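Workshop notebook, May
Entry by Catríona Nic Aodha

Started after morning tea, with the kettle still ticking and the good pen missing again. Today was meant to be the day I finally settled how the gift sets get packed, and I'll write it all down while it's fresh, because I know what I'm like by the end of the month.

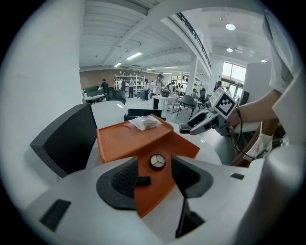
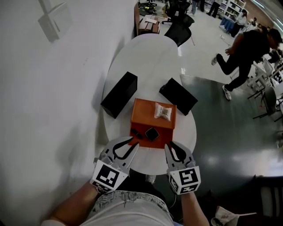 Packing order for the Clikow set is what I want to sort out first, as it has been bothering me since the last lot went off to Mac an tSaoi. The set is one orange box, 2 black boxes and one small bag of contents, and on paper you would think there was only one sensible way to go about it. There isn't! I had been in the habit of filling everything in the order it came out of the carton, and by the third or fourth set I'd have lids in my lap and bags behind the boxes. So my new rule is that the orange one gets the middle of the table and stays there, and the little clear bag sits on top of it until its turn comes, as it does in the second picture. It is the one thing in the set that likes to go wandering, and up there against the orange I can find it without moving anything else. The black boxes in the second picture have ended up in a sort of V on either side, and I've decided I rather like them that way — you can get a hand to either one without reaching over the other.

I did wonder about squaring everything up to the table, the way I would at home on the kitchen bench, but the table is oval and there is nothing to square up to. I tried it once with a strip of masking tape for a guide and spent longer admiring the tape than packing. The tape has come up again (mostly).

Now, lids. The black boxes have a close fit and they don't care to be hurried. If you press one corner down first, the opposite corner lifts, and then you chase it round and round like a fitted sheet on a mattress. What works for me is to rest the lid on loosely, let go, and then bring both palms down together near the middle of the long sides. It settles with a little sigh of air, which I find very satisfying and would happily do all afternoon. Don't tape it. We taped a batch for Sivska last year and the tape took the colour off the edges when they opened them, and I had a very polite letter that I still think of now and again.

The small bags need a bit more thought. I've been folding the top over twice and tucking it under, and it looks lovely for a minute and then opens itself up again the moment my back is turned. A sticker would hold it, but the stickers we have are the old Surex ones with the wrong address, and I would sooner leave them off altogether than post 760 apologies. For now the fold goes face down and the weight of the contents keeps it shut. If anybody has a better idea, please write it in the margin, and please write it legibly this time.

Timing, for those who like to know: a set took me 6 minutes when I started and I was quicker once I'd stopped fussing with the tape. I haven't written down the quickest one as I forgot to put the tissue in and had to open it all up again.

Other bits, in no particular order. The tissue we're using has a shiny side and a dull side, and I've been putting the shiny side up, so could we all please do the same, at least within the one carton. The cartons themselves want opening from the bottom seam, where the glue is weaker and you don't need the knife. I would like the light to be better in the late afternoon, when the black boxes all start to look like one another and I have to feel for which end is which. A dot of pencil inside the lid would solve that, and I'll try it on the next lot before I suggest it to anyone.

3.40 pm. Came back to it after a late lunch and did another run with the bag going in second, ahead of the tissue. Not an improvement. The tissue slides about on top of it and won't lie flat, so tissue first, then bag, then lid, and I'm leaving it at that. Still to do: ring Mac an tSaoi about whether they want the sets bundled in pairs, order more tissue, and find the good pen.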